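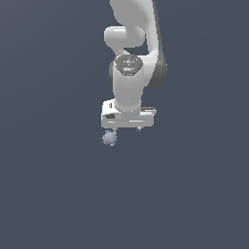
Thread: Packing line is getting arms, what happens to the rest of us?

tapegunner
Posting from the break room, so sorry for typos. I pack at Wokdale, the pet and therapy toy side, and in November we're getting 4 robot arms on the small goods line. They've been showing us the simulation on the big screen at shift meeting, white arm, two little fingers, one of those spiky ball things right by the left finger. My lead says it's all going to be "the same job but easier" and I've heard that one before! There are 17 of us on the line right now. Has anybody been through this and can tell me what changed day to day?

millie_on_nights
Been through it at Brullow two years ago. Short version - nobody on my shift got let go, but the job I had is gone. I used to pick and pack. Now I clear faults, refill bins and walk. I walk so much more. Get better shoes before November, I mean it.

cartonhead
lol at the spiky ball. We have something like that and it's the worst item in the building. It rolls, it catches on the bag, and the fingers get it by a couple of the nubs and drop it. Ask them what the drop rate is on real product. A simulation will tell you whatever you set it up to tell you.

quietshift
Disagree with cartonhead a bit. I'm on the setup side (not at your place) and the sim stuff saves the floor people a lot of grief. We try out reach and finger spacing for weeks before anything gets bolted down. When we skipped it, the packers spent their whole shift babysitting. It won't get your friction right, fair enough, but it catches the dumb mistakes.

cartonhead
Sure, and then the packers spend their shift babysitting the smart mistakes.

tapegunner
Ha. OK so a real question about pace. We do almost 540 an hour across the line on a good day. The slide said 500 with the arms at first and "more later." If it's slower, why are they doing it??

millie_on_nights
Because it's 500 at three in the morning too. That was the whole pitch at ours. And then the people feeding it have to keep up at three in the morning, so watch your break rotation. Ours got squeezed and it took months of complaining to get it fixed.

dockside_dee
My wrists are the reason I'm pro arm, I'll just say it. Eleven years of twisting and bagging and I was wearing braces to sleep. We got the Zunance cells and I moved over to running two of them, and I can open a jar again. I know it's not like that for everybody.

millie_on_nights
Did they pay you more for running them though?

dockside_dee
A little, after I did the training. Not at first. Get it in writing, tapegunner. Who gets trained, who pays for the hours, what the new job title is. I waited for them to offer and the guy who asked on day one got his bump way before me.

quietshift
Seconding that. Also ask if someone from the line can sit in when they test the grips. We had a packer tell us in five minutes that a bag always folds on the left, and we'd been messing with it all week.

cartonhead
Did you pay the packer for that?

quietshift
Regular hourly. Yeah, I know.

tapegunner
OK this is super helpful, thank you all. I asked my lead about training today and he said the Amegashie site goes first and then they "copy over whatever works." So I guess I'm trying to find somebody over there to talk to. If anyone reading this is at Amegashie, please message me, I want to know about the breaks mostly.

millie_on_nights
Breaks and shoes.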